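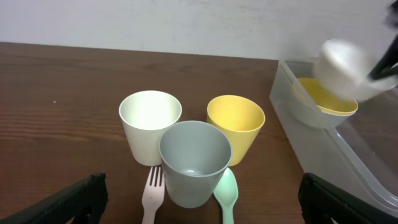

Rindell Trena two-arm teaching kit, review after a spring of use

The Trena is a bench kit for teaching a pair of robot arms by remote control. You hold two small leader arms, the two larger follower arms copy you, and the software saves the joint positions and the camera video together as one demonstration. Collect enough of them and you can train a policy to do the job without you. Rindell sells the kit for $899 without a computer. I paid full price for mine and bought the Burnness recording software separately for $117.

I have used it on one job, which is clearing a table of plastic dishes into a clear bin. Cups, bowls, a few pieces of cutlery. I picked it for the mix of shapes. A bowl can be grabbed by the rim almost anywhere, a cup wants to be approached more carefully, and a spoon lying flat gives the fingers very little to hold.

Setup

It took me an evening. The instructions are decent up to the calibration section, where the drawings show an older version of the wrist. You move every joint through its full range while the software watches, and if you skip one it fails at the end and you start over. I did that twice.

After calibration the followers track well. There is a small delay that I stopped noticing on the second day. At full reach the arm sags a little, and you learn to aim high to make up for it. That correction goes into your recordings too, so be consistent about it from the start.

Teaching with two arms

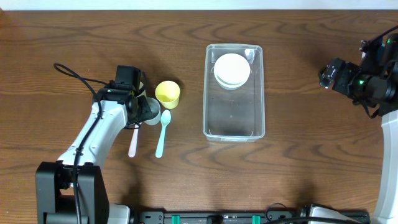
Two-arm work is the reason to buy this kit over a cheaper single-arm one, and it is also where most of my bad recordings came from. Your hands want to move at the same time, and the followers will happily run into each other over the bin. I settled on one arm working while the other waits off to its side. Cable routing is my other complaint. On the left arm the cable comes out of the top of the gripper in a wide loop before it runs back down the white link, and when that arm is low over the table, the loop hangs out over the wood on the side where you may want to put something. I now keep that patch of table clear.

Stacking inside the bin turned out harder to teach than I expected. If you let go of a dish slightly off center, it sits off center, and the next one slides. You have no feel for contact through the leaders, so you watch the wrist view and open the grip slowly. Opening it fast looks fine while you are doing it and produces a policy that drops things.

Grippers

The fingers are wide and black with a textured gripping face. On cups and bowls I have no complaints. They hold a thin wall without much squeeze, and they let go cleanly.

Cutlery is slower. The way that works for me is to open the fingers, bring them down on either side of the handle, stop for a moment, then close.

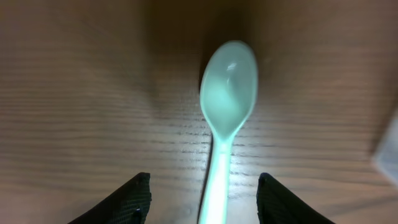

That stop matters. When I recorded without it, the trained arm began closing while it was still moving down, and it pushed the handle away more often than it picked it up. I deleted those recordings and did them again with the pause, and the problem mostly went away. It adds time to every demonstration. I would still do it.

I also tried a set of Adebisi finger pads, which are softer. They were better on flat handles and worse on bowls, where they stuck a bit on release. I went back to the stock fingers.

Recording software

Burnness is plain and does its job. A foot pedal starts and stops each demonstration, and a second press throws out the last one. Playback shows all the camera views side by side. Search is poor: you can tag a recording, but you cannot filter by more than one tag. It also saves to a single folder, and the list gets slow to open past 300 entries.

From my full set I kept 173 demonstrations for training. The rest had a bump, a drop, or me hesitating in midair. The policy trained on those clears cups and bowls reliably when they start near where I put them in the recordings. Move a cup out to the far corner and it gets unsure. More recordings with the dishes spread out would help, and I plan to do that.

Glare

My table has a shiny finish, and under the overhead light the wrist cameras pick up a bright patch that moves as the arm moves. Exposure is automatic and cannot be locked in the current version. Rindell support told me in May that a lock is planned. I would like to see it before recommending the kit to anyone working under strong light.

Verdict

Good arms, good stock fingers, manual needs an update, cables need better clips. For the price I am satisfied and would buy it again. If your task only needs one hand, get a single arm and spend the difference on a better camera.

Comments

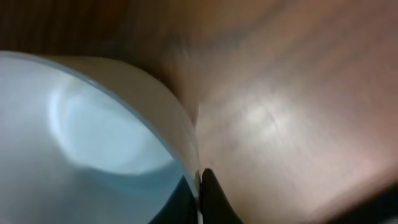 Chinyere Okonkwo
Did you try recording bowls with the grip coming in from different sides? I did all of mine from the front at first, and the arm was lost whenever a bowl sat close to the bin. I redid part of the set with the wrist turned and it got much better. Same trouble with the calibration drawings, by the way. Go by the video on the Rindell site, it has the newer wrist.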